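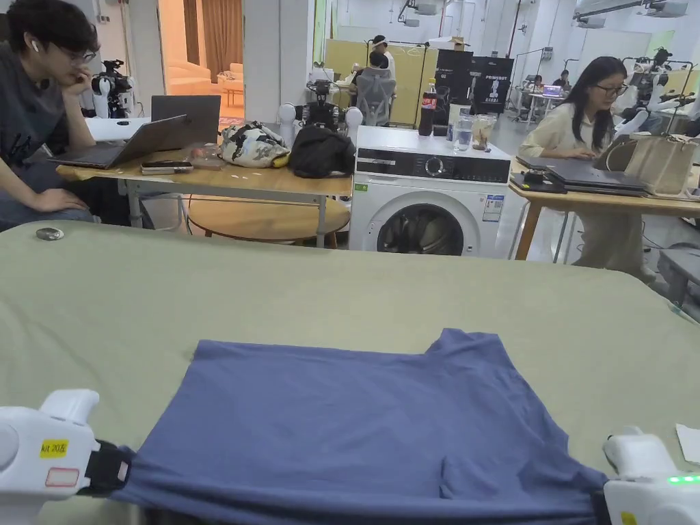 Chapter 3. Laying Out Knit Tops

Textile Care > Part One: Finishing Without Heat > Chapter 3

Reading time: 19 minutes

Terms introduced in this chapter: hem edge, working edge, shoulder point, center line, residual crease, peak, squaring, draw.

3.1 Scope

Chapter 2 dealt with woven shirts, which hold a fold along the grain and can be squared by eye. Knit tops behave differently. A knit fabric is made of loops, and loops shift under load in any direction. A T-shirt placed on a table takes the shape of whatever forces acted on it last: the weight of the other sleeve, the drag of the table covering, the pull of the person handling it. The layout is the stage at which these forces are evened out. A fold made on a poor layout will reproduce every error in it, usually at twice the size.

The chapter covers short-sleeved tops with a plain collar. Long sleeves are treated in Chapter 4, and hooded garments in Chapter 5 together with zippers.

3.2 Orientation

Throughout this book the edge of the table nearest the worker is called the working edge. The standard layout for a knit top places the hem along the working edge, with the collar and shoulders pointing toward the middle of the table. The slate-blue T-shirt at the head of the chapter is laid out in this way. The opposite arrangement, collar at the working edge, is used in some retail stockrooms and is described in Section 3.7.

The hem is chosen as the near edge for a mechanical reason. Its two bottom corners are the most reliable holding points on the garment: each is the meeting of a stitched hem and a side, and the fabric there is doubled. The shoulder points are less dependable. The seam runs at an angle to the body, and a pull on one shoulder point tends to rotate the collar.

3.3 Drawing the hem

Drawing is the application of light, equal tension to both bottom corners at once. The corners are held and moved apart until the hem is taut, then held still. The tension travels up the body for a limited distance and weakens as it goes. In a medium-weight cotton jersey, little of it reaches the collar.

The chapter photograph shows the limit of the method. With the hem taut between its corners, soft wrinkles are still present in the body, and the shoulder corner at the upper right stands up in a small peak. A peak is a local surplus of fabric. Drawing the hem harder will not remove it, and an excessive draw stretches the hem into a wave that remains after release. Peaks are cleared at the peak itself, with the flat of the hand, working outward toward the nearest edge.

Procedure:

1. Place the garment face down or face up, as the fold requires (see Table 3.2).
2. Take both bottom corners.
3. Draw until the hem is straight. Stop there.
4. Hold for a moment, then lower the corners to the surface without letting them slide inward.
5. Clear the shoulders, right and left.
6. Check the sleeves for turned edges.

Trainees often reverse steps 3 and 5. The shoulders are then disturbed by the draw and have to be cleared a second time.

3.4 The residual crease

A garment that has been stored folded often carries a faint line down the center of the body. This is a residual crease, and in the opening photograph a line of this kind can be made out running down the middle of the shirt. It should be read with care. The residual crease records where an earlier fold was made -- it does not show where the true center lies. Hegyi and Abdel Rahman, in their classroom notes for the Flondcombe course, had trainees lay out 100 tops and mark the center by measurement. In 37 of them the old crease missed the measured center by a finger's width or more.

To find the center line, bring the two shoulder points together and note the midpoint of the collar. Repeat with the bottom corners. The line joining the two midpoints is the center line for folding.

3.5 The surface

A cloth-covered table is preferred for knits. Cloth offers enough friction to keep the lowered corners in place, where a polished top lets them creep back. The covering should be plain and should contrast with most of the garments handled; the sage-green cloth in the photograph makes the outline of the blue shirt easy to follow. Small hard objects are removed from the area the garment will occupy. A coin under one layer of jersey produces a bump that is easily mistaken for a peak.

Coverings sold in the Fulon and Pap weights are both suitable. The heavier Pledemeck cloth is intended for pressing and is discussed in Part Two.

Review before Section 3.6: the definitions of draw and peak, and the six steps of the procedure in order.

Related chapters
Chapter 2. Woven Shirts and the Grain Line
Chapter 4. Long Sleeves
Chapter 5. Hoods and Zippers
Appendix B. Table Heights and Coverings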